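Household Practice II
Handout 11: Where the Dishes Go
Set by Magdolna Somogyi. Read before the practical, please, and bring it with you. I will have 2 spare copies and they will go to whoever is nicest to me.

What we covered last time

Washing. You will remember that we got through hot water, cold water, and the long discussion of whether a pan that is "soaking" has been washed. (It hasn't.) This week moves on to the stretch between the sink and the cupboard, a topic most cookbooks skip and most households fight over.

Terms

Drying rack, dish rack, plate rack. For this course they are the same thing. Catalogs disagree, mainly so that they can sell you all three.

Landing space. Any flat surface where a clean item sits before it goes home. In a good kitchen an item lands for an hour. In mine there is a gravy boat that landed in January.

Reach. The distance your arm goes without your feet moving. Measure yours. People guess long.

Open storage. Baskets, hooks, mug trees, boxes without lids. You see everything, including the things you would prefer not to.

Plates standing up

A plate lying flat on a towel dries on one side and sulks on the other. A plate on edge drains from both, and it takes up a fraction of the counter. The rack only has to do a few jobs: hold the plate at a lean, keep the rims apart, and stay put when you pull one out.

Leave a gap if you have slots to spare. Bowls are another matter and get their own handout, as they nest at the first opportunity and trap water when they do.

Wood or wire? Wire racks rinse clean and rust at the welds. Wooden racks are kinder to rims and need drying themselves, which students find unfair. Stand a wooden rack somewhere air can get under it, and wipe the feet. The Romine notes in your reader recommend oiling once a year. I have met one person who does this and she wrote the Romine notes.

Mugs hanging up

A mug tree uses height, and height is the only thing a small kitchen has left over. Hang mugs by the handle and load opposite sides in turn, or the tree will lean toward your favorites. Check that the base is wide enough before you buy. The Cirillo exercise (page 50 of the reader) asks you to load one badly on purpose. Use the ugly mugs.

Soft boxes and baskets

Fabric boxes are for dry things: napkins, cloths, the packets of seeds you are going to plant. Wipe a board dry before you park it on a fabric box – cloth wicks, and you will find out at the bottom, where the napkins are.

Baskets suit food that likes air. Corn in the husk keeps better in the refrigerator, so treat a basket of it as supper waiting to happen.

A table to work from

Plates in the rack, mugs on the tree, corn in the basket, and a board making a second floor out of the storage box. Look at how little of this needs a cupboard door opened, and think about what you would move first.
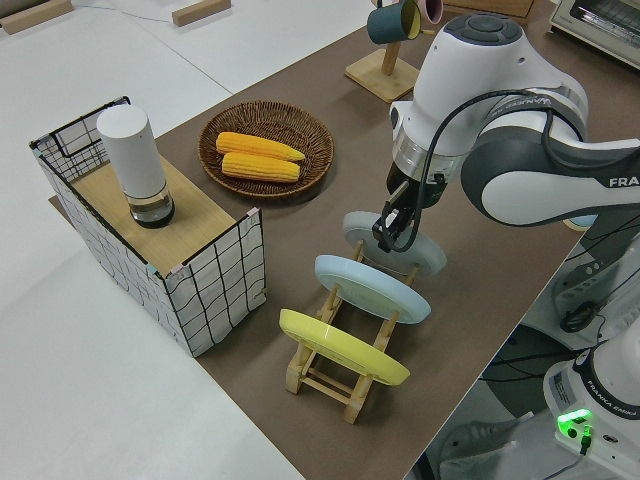

Exercise for the practical

1. Work in pairs. One person sits at the table with eyes closed and names what is on it. The other keeps score and keeps quiet, in that order of difficulty.

2. Choose a home for the yellow plate that is within reach of both the sink and the place where people eat. If there is no such spot, write down which one you gave up and why.

3. Clear the lid of the fabric box in your own kitchen, if you own one. Note how long it stays clear. Answers in minutes are acceptable.

4. Sketch your landing space at home as it is today. Tidying before sketching will be noticed. I have seen your lunch table.

Written work

One page, due 19th August, on a single object in your kitchen that has no home. Name it, say where it lives at present, and propose somewhere better. Leave it in the tray outside room 2068 – under the stapler, please, as the window there does not close.

Reading for next time: Zunov, the section on drawers. Skip the introduction, he is only clearing his throat.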